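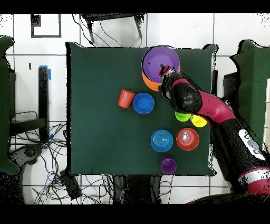 Achats et budget du poste de tri de vaisselle
Réunion de lundi, salle Maneck. Compte rendu : Keisha Hutchins.

1. Préhenseur
Devis Hullov reçu : 400 € pièce, délai de 90 jours. Cho n'a pas répondu, relance cette semaine. On en prend 2, dont un en réserve. Accord de principe, bon de commande à signer en novembre.

2. Vaisselle d'essai
Les assiettes, bols et gobelets de couleur restent la référence. Lot complémentaire chez Vovwood : 126 €, port compris. Demander des assiettes du même diamètre que l'orange et la violette, qui s'empilent.
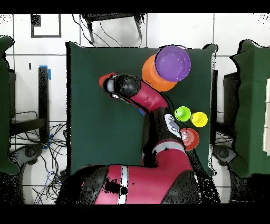
Poste de tri, bras au-dessus de la table à nappe verte.

3. Câblage
Goulottes de sol à chiffrer pour le côté gauche du poste. Keisha prend les mesures et transmet au service achats. La ligne reste ouverte au budget, sans montant.

4. Points reportés
Contrat de maintenance du bras. Deuxième table : décision après réception des préhenseurs.

Séance levée à 11 h 40.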